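## Bench notes: the arm gets its eye

Hello again from the back bench at the Avcombe workshop, where I've spent most of March squinting at very small screws. The wrist camera is finally on!
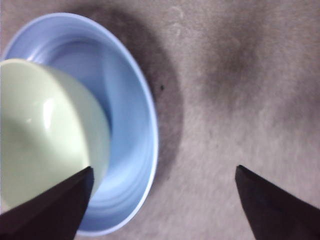
*Nera's own view of the job: pale green cup, blue bowl, fingers open.*

For anyone who missed the last newsletter, Nera is the little desk arm I've been putting together in the evenings (yes, she has a name, and no, I didn't choose it – my niece did, and it stuck). Up to now she's been working blind. I'd type in a position, she'd go there, and if the cup was a bit to the left of where I'd told her it was, she'd close on thin air with enormous confidence. Great fun for visitors, less so for me.

So, the camera. It sits on the wrist and looks down between the two fingers, and I can't tell you how much I argued with myself about the angle. Tip it too far forward and you get a lovely view of the bench and no idea what the fingers are doing. Too far back and it's all fingers. I printed 13 brackets before I got one I liked, and the rejects are in a tub by the printer if anybody wants a funny-shaped doorstop. What I've ended up with shows both tips at the bottom of the picture, with plenty of room beyond them to see what we're reaching for.

You'll notice the cup is right over on the left and goes soft at that side. The lens doesn't care for things that close. I could swap it for one with a shorter focus, and Lăcrămioara Radu has offered me one out of her spares drawer, but I'd like to see how far I get with this one first. The shadows bother me more. There's a big dark crescent hugging the right side of the bowl, and my first bit of code was convinced that sort of thing was part of the bowl. It kept telling me the bowl was half as wide again as it is! Lăcrămioara's advice was to stop looking for dark edges and look for the blue, and that's been much better behaved. A ring light is on the shopping list all the same.

The cup-in-bowl business is harder than it sounds, by the way. With a cup standing by itself, you just go down either side and squeeze. When it's leaning against the wall of a bowl, one finger has to get in between the two, or else you pinch the cup and the bowl together and lift the lot. I've tried it with the fingers straight across and with the wrist turned 21 degrees, and the turned version is winning so far. The pointed tips help too – the old ones were square and far too fat for the gap.

A few odds and ends for those building along at home:

- The finger files are in the shared folder, under Frerichs (that's the name of the gripper design, don't go looking for a person). Print them on their sides or the tips snap.
- Leave more slack in the camera cable than you think you need. I've pulled mine out twice.
- My Jemier servo board was dropping out whenever the wrist and gripper moved together. A 1000 microfarad capacitor across the supply sorted it.

I'm also saving a still from every attempt, good or bad, and there are 1017 in the folder now. They want sorting into grabs and misses, and it's a nice job to do with a cup of tea, so if you've got an idle half hour come and find me. I'm usually in from seven in the evening, and the kettle at our end is the one that works.

Next up is getting her to let go gently. At the moment she opens her fingers all at once, so please keep your good crockery away from the back bench until I've slowed that down.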